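The planner that would not say no

24th September

I have spent most of this month teaching a motion planner to admit defeat. It had no gift for it. Give it a goal it couldn't reach and it would think for the full timeout, return a path that was almost right, and mark the whole thing a success. I have worked with people like that, but they were easier to patch.

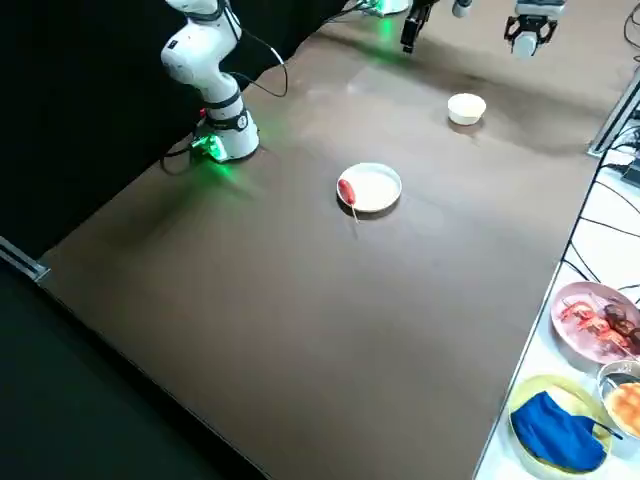
Grostance Manipulation Software Group — notes from the planning desk

The trouble lived in Vesau, our task layer, which sits between the perception output and the two arms. Perception says "plate, bowl, sausage on a stick." Vesau turns that into grasp candidates, scores them, and hands the best one down. The sausage gets a nice tight box. The stick, being thin and rude, gets left out of the box, so as far as the collision checker is concerned it doesn't exist.

Maya Saliba found this by reading the logs, a thing I had been meaning to do. Out of 1782 candidates in one overnight simulation batch, 86 had been accepted with a finger passing straight through a skewer. Every one had a lovely score.

My first fix was to pad the boxes. This made the planner so timid it wouldn't go near a bowl with anything in it.

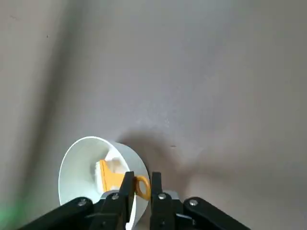
So the padding came out again, and now each object carries a list of parts. A handle is a part, a stick is a part, and a part can veto a grasp on its own. Kuldeep Agarwal wanted to call the new module "Grievances." We went with "parts.py" — I regret it a little.

Planning time went up by 11 milliseconds per candidate, which I can live with. The status code now has 4 values where it used to have one and a half. I still need to move the old June configs over, and the viewer draws every part in the same shade of purple, so for now you tell a stick from a handle by squinting.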